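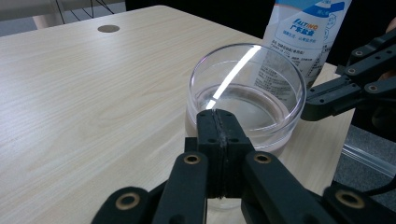
Two grippers, one glass bowl and a packet of salt: the salt water task on the bench at Pernow Robotics Club.

Home | News | Clubs and Classes | Join In | Contact

Pernow students take their kitchen robots project to the Skorosa Challenge

I'm Rocío Quiroga and I run the robotics club at Pernow, and I've been asked to write our press release this time, so please forgive me if it sounds more like me talking than a proper one. The news is that our club has been given a place in the Skorosa Challenge this August, in the household tasks section, and we're so pleased about it that I rang my mum before I rang the head of department.

There are 14 students in the club, most of them in their first or second year with us, and the challenge is the biggest thing we've entered. Up to now we've done line followers and a fair bit of sorting coloured blocks, which everybody has to do at some point and which I would be quite happy never to see again. The household section is a different sort of animal. Teams are given a list of ordinary jobs you might do in a kitchen, and they have to collect their own demonstrations by hand, train on them, and then let a pair of arms have a go in front of the judges.

Our main task is salt water. You start with a clear glass bowl with a little water in the bottom and a bag of salt standing near it, and you have to get some salt into the water, stir it, and move the bowl to the other side of the table without slopping any over the edge. My nan could do it half asleep. Teaching it to a machine has taken up most of our Tuesday evenings since the spring, and we've still got plenty to sort out!

The students do the demonstrations themselves with hand-held grippers, one in each hand, the black ones with the little brass bushings in the joints. You squeeze, the fingertips close, and you carry on as if they were your own fingers (they're really not, and everyone is clumsy for the first few goes). We record each run, look at it together and decide if it's worth keeping. The students are much stricter about this than I am. I've seen a perfectly nice run thrown out over one wobble at the end.

Glass has been the big headache. It's see-through, it shines under the ceiling lights, and the water makes it worse. A bright streak down the side of the bowl can look like an edge when it isn't one. The group spent a couple of weeks arguing about whether to switch to a plastic bowl, which the rules would have let us do, and in the end they voted to stay with glass because the marks are better for it. I would have gone for plastic myself, but it's their project.

The bag is the other tricky one. A bowl stays the shape it is, while a bag of salt slumps a bit differently each time you put it down, so the students have been moving it to new spots between runs and turning it round so the printing faces another way. One of the second years keeps a notebook of where it's been, with very small drawings, and I'm told I'm not allowed to tidy that notebook away.

Bautista Escobar teaches electronics in the room next door and has been looking after the mechanical side with us. I asked him for something I could put in here and he sent me this:

"What I like is that they've stopped asking me for the answer. Somebody will notice a pad on a fingertip has gone rough, and by the time I've come round with a screwdriver they've got the screws out and they're fitting a new one. They've got a feel for the tools now, and you can't really get that from a worksheet."

I'd add that he brings biscuits, and that attendance has gone up.

We've had good help from outside too. Cedura, who make parts for workshop machines down the road, gave us an afternoon with two of their engineers and a box of spare bushings. The Gilbert Fund paid for the travel and for a second set of grippers, so students can practise working with both hands, and that has made an enormous difference. Before then we were taking turns with one and pretending with the other.

Five students will travel to the challenge in August and the rest will follow along from here and keep working on the training side. The team was picked by the club and not by me, thank goodness. They'll have three tries at each task, and the best one counts. Our practice runs have come out well roughly half the time lately, which sounds a bit grim written down, but in the spring we were celebrating if the bowl got picked up at all.

Before they go, we're holding an open evening in the workshop so that families, other students and anyone curious can come and have a try. You'll be able to pick up the grippers and make a demonstration of your own, and the students will be there to show you how and to be very polite about your results. It's on a Tuesday, starting at 4 in the afternoon, and we'll put the date on the club noticeboard once the room is confirmed. You don't need to book and you don't need to know anything about robots. Children are welcome with a grown-up.

If you're from a local paper or radio station and would like to talk to the team, do get in touch with me through the club page. A few of the students are keen to be interviewed and a few would rather hide under the bench, so let me know in advance and I'll find you the right ones. We're also still looking for a sturdy case for the journey, so if you've got one sitting in a cupboard, I'd love to hear from you.

More from Pernow
Open evening: what to expect in the workshop
Gilbert Fund backs second set of grippers
Cedura engineers spend an afternoon with our students
Joining the robotics club as a beginner

Pernow Robotics Club | Press enquiries: Rocío Quiroga, via the club page | © Pernow | Back to top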